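Flattening and folding a crumpled shirt

Clear a flat surface larger than the shirt with the sleeves spread. A smooth, hard surface is better than a bed, as the cloth slides and can be squared up without lifting. Wipe it first and let it dry.

Empty the pockets and undo any buttons below the collar. If the shirt has come out of the basket in a heap, do not pull at random. Find the shoulder seams, take one in each hand and shake the shirt downwards twice. Lay it face down.

Work from the top. Pinch the cloth near a shoulder, draw it outwards until the slack has gone, then do the same on the other side. Repeat at the hem. Pulling on one corner only will twist the side seams.

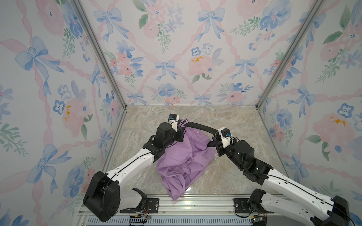
Smooth with the flat of the hand, from the centre line to the edges. Creases that remain can be misted with water and left for 16 minutes before smoothing again. Thin cotton takes this well. Heavy linen will need the iron.

Fold one side in to a third of the width, lay the sleeve straight down along it, and repeat with the other side. Turn up the tail by a hand's width, then fold the body in half towards the collar. Turn over.

For a drawer 40 cm deep, fold the body in thirds instead and stand the shirts on edge. Do not pack them tightly, or the front panels will crease again.

Pale and mid colours show fold lines less than dark ones. Shirts stored since March should be refolded along different lines.

Welington Xavier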